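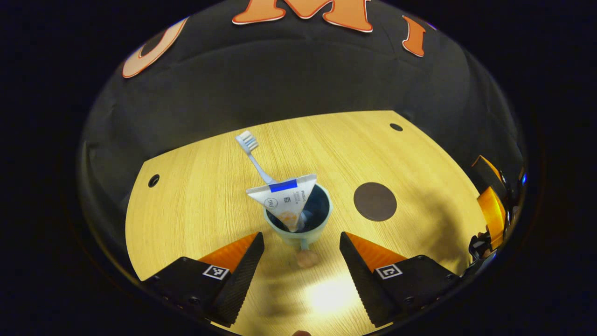
Pallet jack wheels and chains: shop care notes, revised 10/5/18

Hand pallet jacks get little attention until a load roller seizes. The points below apply to the Torndale 2-ton jack and most units of similar build.

- Park the jack unloaded with the forks fully lowered. Chock the steer wheels before working on them.
- Pick string, shrink wrap and staples out of the axles. Wrap melts into the bearing seal and is hard to remove later.
- Replace load rollers in pairs. A new roller beside a worn one tilts the fork and loads the pushrod unevenly.
- Polyurethane rollers run quieter on sealed concrete. Use nylon on rough floors.

**Bleeding the pump.** If the forks rise only partway, hold the lever in the lower position and pump the handle through full strokes, then test with no load. Top up with hydraulic oil to the level given in the manual. Do not substitute brake fluid.

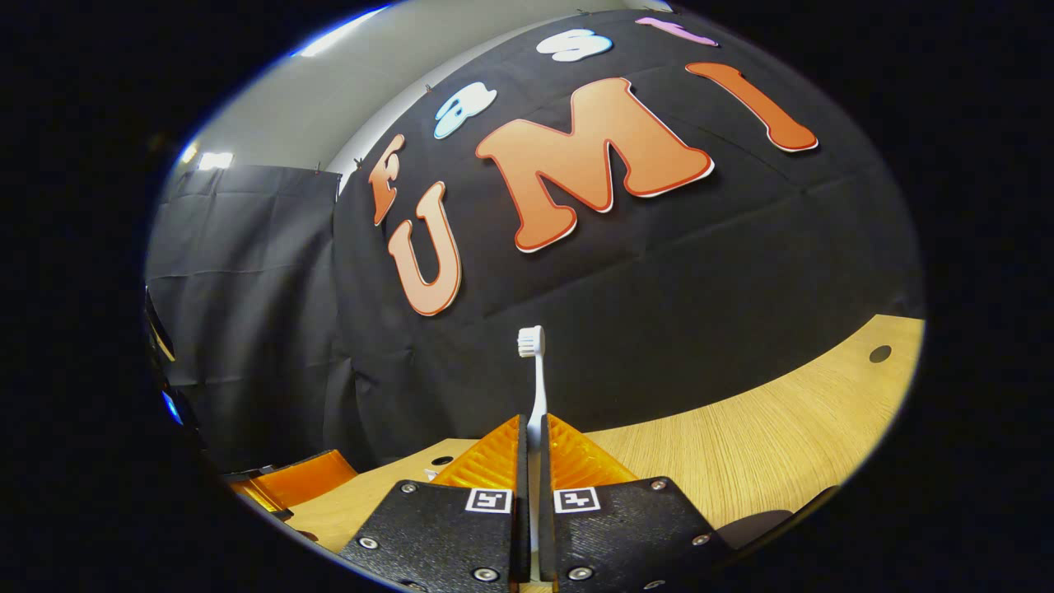 *Orange "UMI" lettering on black fabric, with "Fast" in smaller letters over it.*

**Chain adjustment.** The lowering chain should have slight slack with the handle upright. Turn the adjusting nut a quarter turn at a time and retest. Tighten the locknut last.

**Grease.** Lithium grease at the fork pivots and axle fittings, every 60 days in dry storage and more often near a wash bay. Wipe off the excess.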